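Letter tile games
By Beatriz Henriques – November
Category: Word Games and Pastimes
21 shares | 2 comments

Letter tile games are a big and friendly family of pastimes in which players build words from small pieces, each marked with a letter. Some sets, such as Waseo, use a board, while others – Bandara is the best loved – need only a table and a little patience. Common letters like E and A turn up often, and the rare ones usually score more. 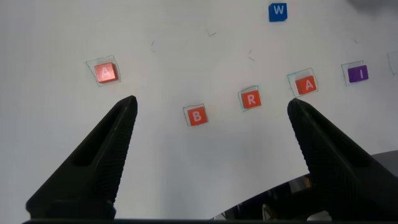
Scoring
Most house rules add up the letters in each word, and the first player to reach 200 points wins the round.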